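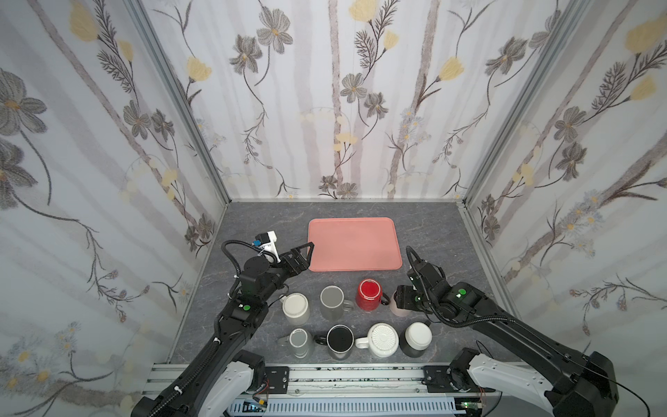

3.2 Construction de la cellule

La cellule a été montrée pour la première fois dans l'atelier partagé de Sestcombe, où elle a aussi été construite, en février, sur une table de travail récupérée. Le cahier des charges tenait compte des contraintes du lieu : un encombrement réduit, un démontage possible par une seule personne et aucun perçage dans les murs. Les deux bras sont montés sur un même rail en profilé d'aluminium à rainures, par l'intermédiaire de platines noires (figure 3). Ce choix permet de modifier l'écartement des bases en desserrant les vis, mais il oblige à refaire l'étalonnage à chaque déplacement. Sur chaque bras, le faisceau de câbles passe dans une gaine noire qui suit les segments jusqu'au poignet. Une première version, maintenue par de simples colliers, s'accrochait à l'articulation du poignet lors des rotations de grande amplitude ; nous l'avons abandonnée après deux arrachements de connecteur.

L'enceinte est fermée sur trois côtés et reste ouverte du côté de l'opérateur. Les parois sont tenues par des montants en aluminium et recouvertes d'un papier peint à fleurs. Nous avions d'abord travaillé devant des panneaux blancs unis. Les modèles entraînés dans ces conditions perdaient une bonne part de leur précision dès que le fond changeait, et nous avons donc préféré un décor chargé, plus proche de celui d'un logement. Le plan de travail, gris à motif de marbre, répond au même souci. Les tasses gris clair y sont nettement plus difficiles à segmenter que la rouge, et nous n'avons pas cherché à corriger ce défaut par l'éclairage.

L'électronique est placée devant le rail, le long d'une goulotte grise ajourée. Les cartes n'ont pas de boîtier. Cette disposition facilite le contrôle des connexions au voltmètre, opération fréquente pendant la mise au point, mais elle expose les circuits à la poussière de l'atelier, où l'on ponce du bois à quelques mètres. Un capot est prévu dans la version suivante. L'alimentation est commune aux deux bras et passe par un bouton d'arrêt placé à portée de main de l'opérateur.

La commande est assurée par Rurik, une couche logicielle écrite pour ce montage et publiée avec les plans. Rurik reçoit les consignes articulaires, vérifie qu'elles restent dans les limites fixées et arrête les deux bras si l'un d'eux ne répond plus. Les pinces parallèles proviennent du kit Sultier, dont nous avons conservé la mécanique et remplacé les mors. Les caméras de poignet sont fixées au-dessus des pinces. Leur position résulte d'un compromis : plus haut, la caméra heurtait le câble lors des flexions ; plus bas, la pince masquait l'objet au moment de la saisie.

3.3 Tâche de rangement

La tâche retenue consiste à placer des tasses sur un plateau à bord légèrement relevé. L'état initial mélange des tasses à l'endroit et des tasses retournées, avec des anses orientées dans des directions variées. La consigne donnée aux opérateurs ne fixe ni l'ordre de prise ni le bras à employer. Elle précise seulement que toutes les tasses doivent finir debout et qu'aucune ne doit être poussée contre une paroi. Nous avons enregistré 230 démonstrations selon ce protocole — les essais interrompus par un arrêt d'urgence n'y figurent pas.
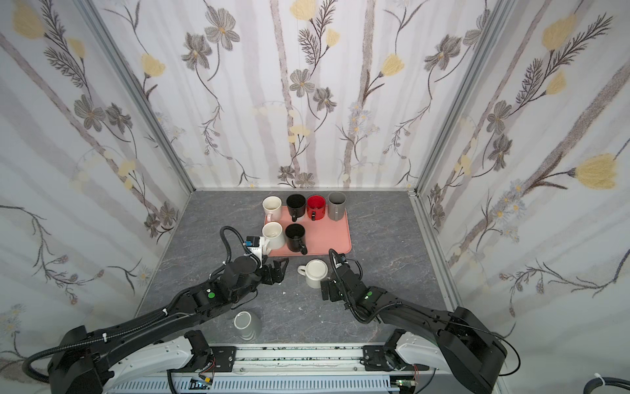 Le remplissage du plateau pose une difficulté que nous avions sous-estimée. Tant que la rangée du fond est incomplète, la pince dispose d'assez d'espace pour s'ouvrir entre deux tasses. Ensuite, la place disponible dépend surtout de l'orientation des anses déjà posées. Une anse tournée vers l'avant laisse les côtés libres mais réduit la profondeur utile pour la rangée suivante ; une anse qui dépasse du bord ne gêne pas la dépose, à condition que le second bras ne passe pas au ras du plateau. Les opérateurs expérimentés anticipent cette contrainte et règlent l'orientation dès la saisie. Les débutants déposent d'abord, puis corrigent en poussant.

Pour évaluer ces différences, nous utilisons l'indice de Lau, défini à la section 2, qui rapporte le nombre de reprises au nombre de saisies réussies. L'indice est calculé séparément pour chaque bras. Une reprise est comptée lorsque la pince se rouvre puis se referme sur le même objet sans que celui-ci ait changé d'emplacement. Les corrections par poussée sont notées à part — elles relèvent à notre avis d'un autre type d'erreur.

Le passage d'une tasse d'un bras à l'autre reste autorisé, mais les opérateurs y recourent peu. Il demande un recouvrement suffisant des espaces de travail, donc un écartement plus faible des bases sur le rail, et l'essai effectué dans cette configuration a provoqué des contacts entre les poignets. Nous sommes revenus au réglage initial, conservé pour toutes les mesures de la section 4.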